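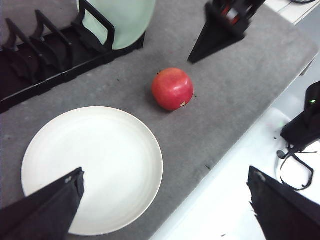
Murnus 3.2 is on the main branch as of Thu 25 January. Short version: new grasp scorer, new replanner, old config files still load (mostly, see below). The scorer is the part people asked for. It used to rank grasps on depth alone, so anything pale on a pale background got a mushy outline and a bad score. Now it takes color edges and depth together and says which one it trusted. Wrist view is still the main input. A red apple on gray felt is the easy end, strong edge all the way round, but a white plate lying flat next to it with a gripper finger over part of the rim is what the old scorer choked on. It would take the finger edge for plate edge and propose a grasp on itself. Self mask is now on by default. If you run your own fingertips, redo the mask, the stock one is cut for the stock shape and you will get junk at the tips.

Replanner next. Two arms over one table used to mean one arm parks while the other plans. Fliruneo folks wanted that gone. Both arms now hold a shared volume list, refreshed every cycle, and whichever has the lower priority yields. Set priority per task, not per arm. We ran 3748 planning requests through the simulator at Flaredthorpe before merging and 6 came back with no path. 3 of those were a bad joint limit in our own test file. Other 3 are real, ticket is open, seems to be a wrap problem on the last joint.
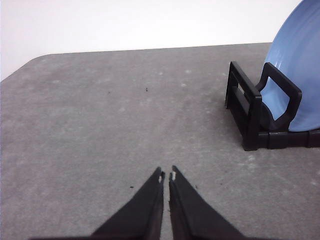 Do I need to recalibrate the wrist camera after updating?
Only if your calibration file predates 3.0. Newer files are read as they are, older ones get refused at startup with a message telling you which field is missing.

Other bits. Log viewer opens big logs without hanging now, the cap is 3000 frames per page and you scroll thru pages. The Kılıçarslan bridge got its timestamps fixed, they were in local time, sorry. Config: "approach_dist" is now "approach_distance", the old name works for one more relase and prints a warning. Please fix it now and not when it breaks.

Still to do: rack slots. Placing a plate upright needs the slot angle and we take that from a hand-entered pose. Slot detector is on a branch, runs slow, don't merge it into anything you care about. Bug reports to the usual list, attach the log and the config both.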